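The little planner that learned to feel its way

It is June, the roller door at Trodcombe is open, and I have spent most of a morning watching software think about a hole. I could happily have stayed for another!

The software is called Kulledico, and the team at Dunleavy has been writing it in the evenings and between paying jobs. It takes in wrist camera pictures, guesses where a part is and which way round it sits, and hands that guess to a planner that decides how the arm should move. Simple enough on paper. The fun starts when the guess is a hair out, as it nearly always is.

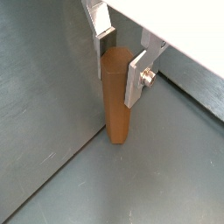
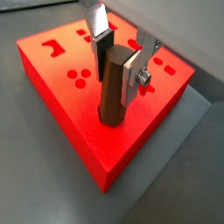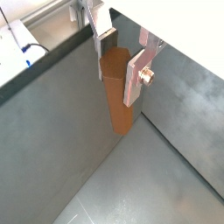
Pose estimation is where Kulledico earns its keep. The old version treated every part as a box and left the rest to luck, while the new one keeps a running list of poses that would all explain what the camera sees, and drops the poor ones as the view changes. A six-sided peg like the brown one makes a lovely test, because it looks the same after every sixth of a turn, and the planner is free to pick whichever matching angle asks least of the wrist. The red block with all its cutouts is harder going. Several openings can sit half behind the fingers at the very moment the software most wants to see them, so it has to remember what it saw on the way in.

Then there is the contact controller, my favourite part. It was borrowed from an older Iltel project and rewritten almost from scratch, and it now runs through 384 candidate moves before it commits to one. If the push back on the fingers rises too soon, it eases off, shifts sideways and tries again, up to 9 times, before asking the camera for a fresh look. You can follow all this on a plain timeline tool, with each choice drawn as a coloured bar, and scrub back to the place where a run went astray. I got quite absorbed in run 14.

Next on the list is a faster replanner, and after that, parts with no flat sides at all.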